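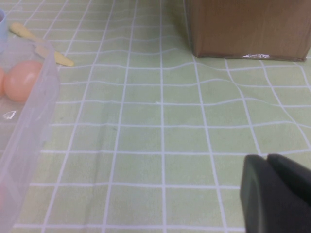

Week 5 – Egg storage: what does the container do?

Home Kitchens, Evening Stream
Notes by Aurelio Arroyo, revised 2/3/19

Last week's reading from the Hendeo catalogue says a lidded tray will "transform" your fridge. Keep that word in mind tonight and see how much of it survives. I've taught this unit for a few years and I'm yet to see a fridge transformed.

1. Claims worth testing

Sellers of clear plastic egg trays mostly promise the same things: you can see what you have, the eggs don't roll, and the tray lifts out in one go. The first is fair. With clear plastic you can look straight through to the cloth underneath, so an empty cell is easy to spot. A cardboard carton makes you open it first, which takes a second or two. Decide for yourself what a second or two is worth.

The claim about rolling depends on the cells. A plain box with no dividers lets eggs knock together. A moulded dome holds each one, provided the egg suits the dome. Very large eggs are another matter and the catalogues tend to go quiet on them.

2. Filling order

The usual advice is to fill from the back and use from the front. It works if one person does both jobs. In a shared house the tray goes patchy within days – a full row along the back, a couple in the middle, one on its own.

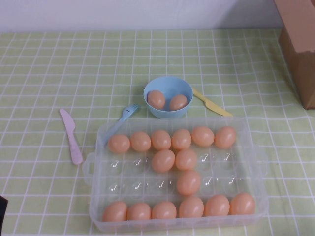
Once it gets like that, the see-through sides don't tell you which eggs are older. People assume the back row is the old stock. Maybe. If somebody has topped up the gaps with new eggs, the assumption is wrong and you're none the wiser. The carton at least had a date printed on it.

My suggestion is dull: cut the date panel off the carton and keep it with the tray. If you mix two cartons, use a pencil on the shells.

3. Size and handles

A tray four cells deep and six across takes up a good slab of shelf whether it's full or nearly bare. Measure the shelf before you buy, and measure with the door seals and the milk where they normally live. End handles help when you lift the tray out, but they add to the length, and the length given on the label may not include them.

4. Practice

Work in pairs with the plastic eggs. Set up a part-filled tray, swap with another pair, and try to work out what order they filled it in. Write down how sure you are before you ask them. Then do it again with a carton and a pencil.

For next week: read the Montes handout on bread bins. Bring one objection to it.

Search course notes Enter keyword Go

Related notes
Week 3 – Clear jars and colour coding
Week 4 – The Clesum shelf plan, with doubts
Week 6 – Bread bins

Contact Talledex Short Courses, Room 479 | © Talledex | Back to top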